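Household Lighting and Reading in the Evening
Handout 4, course notes by Kolbrún Østergaard
Trivdale Evening School

Please read these notes before the next meeting. They repeat the main points from the lecture and add the small calculation which we did not finish.

1. Three words which students mix up

Luminous flux is all the light a lamp gives out, in every direction. The unit is the lumen. Illuminance is the light that arrives on a surface, for example your book. The unit is the lux, and one lux is one lumen on one square metre. Luminance is how bright a surface looks from where you sit. Glare is a question of luminance, and many people try to cure it by buying a lamp with fewer lumens - usually it is enough to turn the head of the lamp.

2. Distance

For a small source the illuminance falls with the square of the distance. If you lift the lamp to double height, you get a quarter of the light on the page. For a long strip this rule is not exact when you are close to it, and you should say so in your answer.

Calculation: a lamp gives 869 lumens and we suppose that all of it falls evenly on a table of two square metres. The mean illuminance is 869 divided by 2, so 434.5 lux. A real lamp also lights the wall and the floor, and the table gets less.

3. Contrast in the room

The eye adapts to the whole field of view. When only the table is lit and the walls stay dark, the eye must adapt again each time you look up. Some readers get tired from this and some do not notice it. A weak second lamp behind the reader helps. I have used this advice in my own home since 2004 and I still forget to switch the second lamp on.

4. Pale surfaces

A white cloth sends back most of the light it receives. Dark wood sends back little. Keep this in mind when you compare your measurements with those of your neighbour.

For next time: measure your own table at three points, and bring the numbers on paper. 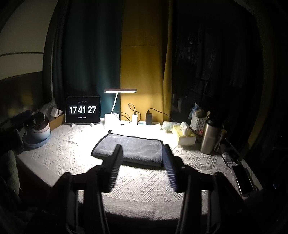 Fig. 1. Desk lamp on a white tablecloth in a dark room (see sections 3 and 4).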